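Ticket 767 - Flodus receipt printer drops off Wi-Fi after router swap
Product: Numden label and order app, tablet version
Status: Solved (by me, eventually)
Opened 2023-09-15

Hi again! Me with the soap shop. I'm logging this in one place because the chat window keeps timing out and I lose everything I typed.

So the printer worked fine with our old router. We put in the new Lobo one on the weekend and now the Flodus connects when I turn it on, prints one order slip, maybe two, and then Numden says "printer not found." The light on the front stays green the whole time, which is driving me a little nuts. If I turn it off and on again I get one more slip. I have orders going out and I'm writing addresses by hand like it's 1985!

What I tried before writing in:
Restarted the printer, the tablet and the router (in that order, then the other order)
Took the printer out of Numden and added it back
Updated the app
New roll of paper, just in case
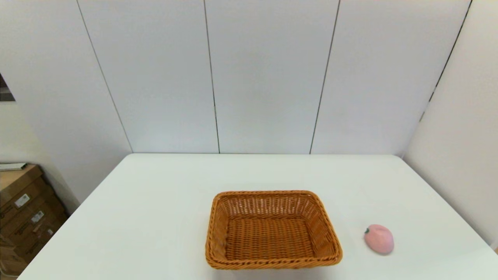 Your first reply asked if the printer could be too far from the router, so I spent my lunch break on that. I moved it right next to the Lobo and got the exact same thing, one slip and gone. Then I tried it on the packing table, and the tablet lost it there too, so I'm pretty sure distance isn't the trouble. I also ran the connection test in the Numden settings. It passed 5 times in a row right after a restart and then failed every single time after that, with error 19. I couldn't find error 19 on your help page (the list skips it, you may want to fix that).

Update, same day, after dinner. I think I've got something! I printed the network page from the Flodus by holding the feed button, and wrote down the address it gave me. Then I waited until it dropped and printed the page again. Different address! The app was still looking for the old one. Our old router must have been handing out the same address every time and I never had to think about it.

What fixed it: in the Lobo settings there's a page called Reserved Devices. I picked the printer, hit reserve, saved, and restarted the printer. Then I removed it from Numden one more time and added it back with the new address. I've printed slips all evening, roughly 2 hours, and no drops so far.

One leftover question. We also have a Werkent scale that talks to the same tablet. It hasn't given me any trouble yet, but should I reserve an address for that too? I'd like to do it before Monday's orders if so. You can close the printer part, and please leave the ticket open for the scale. Thanks!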